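Dordale Pet Bowls and Toys: Your Questions Answered

Can I put the bowls in the dishwasher?
Yes, on the top rack. Keep them clear of the heating element at the bottom of the machine. If you wash by hand, use hot water and ordinary washing-up liquid. Avoid wire wool, as it scratches the plastic and food then sticks in the marks.

Can the bowls go in the microwave?
No. Warm the food in something else and let it cool before you put it in the bowl.

How much does the small bowl hold?
It holds 400 ml when filled to the brim. Most people will want to stop a little short of that for water.

Which bowl should I choose for a puppy?
A shallow bowl is easiest. Puppies and small dogs can reach the food without pressing their necks on the rim. Flat-faced breeds usually manage better with a shallow bowl too. Dogs with long ears may do better with the narrow Inton bowl, which keeps the ears out of the water.

Are the bone toys sold with the bowls?
They are sold separately. You can add one to your basket from the page of any bowl. 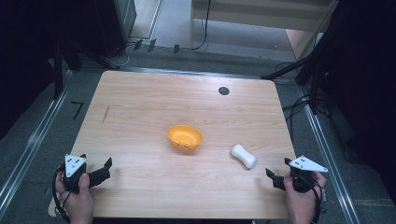 Orange bowl and white bone.

Can my dog eat the bone?
No, it is a toy and has no food in it. Take it away if your dog starts to bite pieces off. If you think your dog has swallowed some, ring your vet.

Is the bone suitable for large dogs?
We don't recommend it for dogs that chew hard. Look at the Plora range instead, which is made for stronger jaws.

How do I clean the bone?
Wash it in warm soapy water, rinse it well and leave it to dry before giving it back. Do not put it in the tumble dryer.

The bowl slides about when my dog eats. What can I do?
Put it on a rubber mat. Ours are sold in packs of 2 and fit all the bowls except the Inton. A damp tea towel will do for the time being.

Will the colour fade?
It may fade a little if the bowl is left outside in full sun. This does not affect how it works.

How long does delivery take?
Allow up to 13 working days. Orders placed in June can be slower while we do our stocktake.

Can I return something my dog has used?
Only if it is faulty. Unused items can come back in their packaging with the order slip.

Who do I contact about a missing or damaged item?
Write to Sudheer Sastry in customer service at our Nambiar warehouse, using the contact form. Please include your order number and a photo of any damage.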